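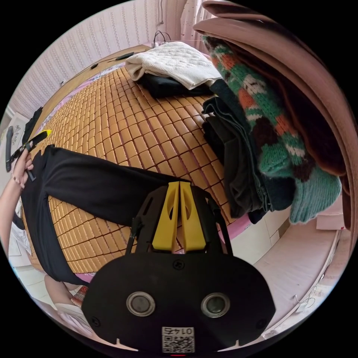 Do I need to calibrate both grippers again every time I open a new session in Kikia?

Only if you have changed a camera, a lens or a finger since the last session. Otherwise Kikia loads the saved calibration by itself, and you can go straight on to step 1.

Section 5. Setting up a two-handed session for folding and sorting clothes

Last updated: March 2, 2023

We know you are probably itching to get going, but please do read this section through once before you start, even if you have used the one-handed set-up for ages. The two-handed one shares most of its menus with it, and that is just where people come unstuck!

1. Open Kikia and choose New session, then Two hands. Give the session a name you will still understand in December.

2. Hold the label of the left gripper up to the desk camera until its number appears in the Left box, then do the same for the right. If the numbers land in the wrong boxes, press Swap. Please don't type over them by hand, as the calibration files are tied to the label.

3. Press Sync clocks and wait for the green bar. It can take about 194 seconds on an older laptop (a good moment to put the kettle on).

Caution: do not unplug either cable while the bar is moving. The session will look perfectly fine and the two tracks will drift apart later on.

4. Move both grippers slowly over the working surface so that the Batine tracker can build its map. Mats, quilts and patterned sheets all give it plenty to hold on to, whereas a plain white sheet is hard going for it.

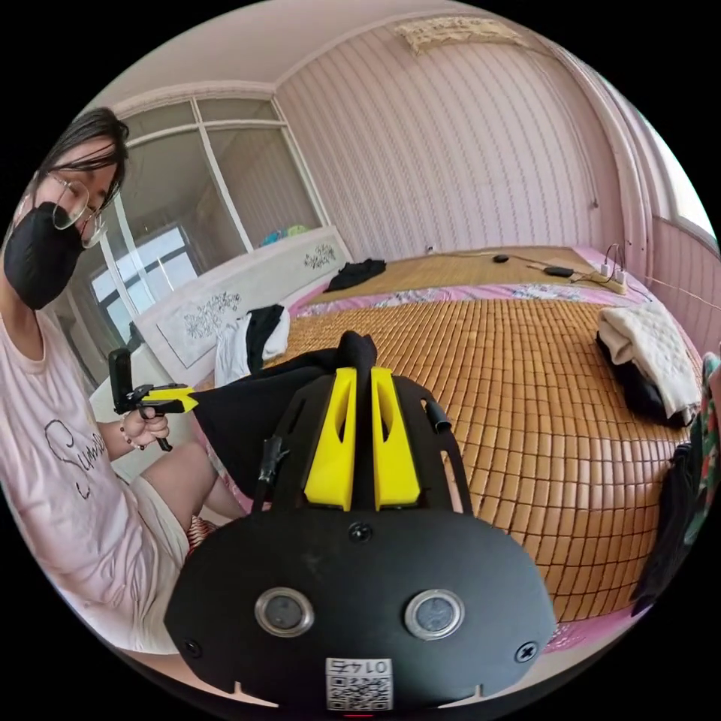

5. Open the Jaw tab and set the closing threshold for soft items. The usual value suits boxes and bottles, but thin cloth barely changes the jaw width, so the planner may decide that nothing has been picked up. Choose Cloth from the list, and only fiddle with the slider if grasps still go missing in the replay.

6. Record one short trial, press Replay, and watch the two paths together. They should start at the same moment and stay smooth throughout. If one of them jumps, go back to step 4.

Note: dark clothing on dark clothing is the planner's least favourite thing in the world. If you can, spread the pile out a little.

7. When you are happy, press Accept. Kikia then passes the session to the Tokarz exporter, and you may close the lid.

Reader comments

Normunds Liepiņa: Very clear, thank you. Could step 2 mention that the Swap button is greyed out until both boxes are filled? I lost a good while to that.

evholm_bench: Cloth setting works a treat on T-shirts, still misses socks for us.

marrow: Where does the exporter put the files if the drive is full?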